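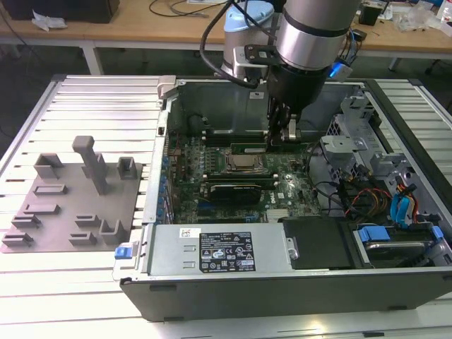
By Simone Frota, Mutel user guides
3 min read

Section 3: Giving an Old Desktop a Second Job as Your Backup Computer

If you have made it through the first two sections, you have Mutel running on your everyday computer and you know which folders you care about. Now we get to the part I like best, when the old tower from the closet gets to be useful again. It doesn't have to be fast. Mine spent years under a desk in our Ostville office and now looks after all of my family photos, along with a frankly embarrassing number of scanned recipes.

Set aside an evening for this. The steps themselves are short, but the first copy is slow, and it's a lot nicer to start it before bed than to sit there watching the bar creep along.

Before you begin

Copy anything you still want off the old computer. Step 4 erases the backup drive completely, and Mutel can't bring those files back for you. If you plan to add memory or a second drive, do that now, with the power cord unplugged, and follow the instructions that came with the part.
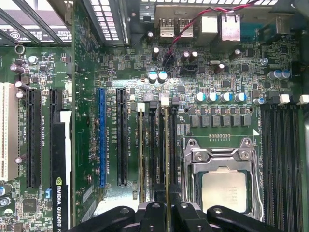 You will also want a network cable long enough to reach your router. Wi-Fi works, and plenty of people use it, but the first copy goes so much better over a cable that I'd borrow one if I had to.

Setting up the backup computer

1. Connect a monitor, a keyboard and the network cable, then turn the computer on. You can take the monitor and keyboard away again when you're finished.

2. Install Mutel Keeper from the same account you used in Section 1. When it asks what kind of computer this is, choose "Stays at home."

3. Give the computer a name. Pick something you'll recognize a year from now (mine is called Pantry, and I have never once mixed it up with anything else).

4. Choose the backup drive and select Prepare. Read the drive name out loud if you need to, and check it against the label you wrote down in Section 2.

CAUTION: Prepare can't be undone. If two drives show the same name, cancel, shut down, and disconnect the one you want to keep.

5. Write down the pairing code on the screen. It expires after 35 minutes, so go straight on to the next step.
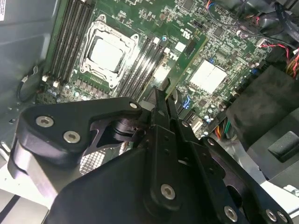

6. Back at your everyday computer, open Mutel, select Add a Home, and type in the code. Capital letters don't matter, but the dashes do.

7. Select your folders and press Start First Copy. The progress bar may sit at 92 percent for quite a while. Mutel is checking each file against the original at that point, and you should let it finish.

NOTE: If you have lots of small files, the estimate will jump up and down. A folder of around 1,000 photos usually settles after the first few minutes.

Where to keep it

Find a spot with some air moving past it, away from radiators and out of reach of a mop bucket. A low shelf is fine, and a closet is fine too if you leave the door open a crack.

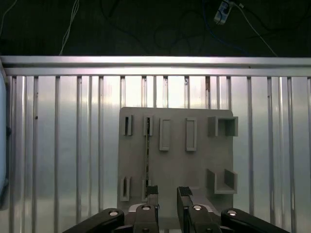 Please don't stack books on top, tempting as it is. Every so often, shut the computer down and dust the vents with a soft, dry brush.

Trying a restore

Pick one file you wouldn't miss, copy it somewhere safe, and delete the original. Then open Mutel, go to Bring Back, and restore it. Open the restored file and look it over properly. I do this every January, with a cup of coffee, and then I go through my folder list and add whatever I forgot last year.

If the restore fails, turn to Section 6 before you change any settings.

Last updated: January

Related guides
Section 4: Sharing One Backup Computer with the Family
Section 6: When a Restore Won't Finish
Moving to Mutel from Riis Vault
Using a Jovham Router with Mutel Keeper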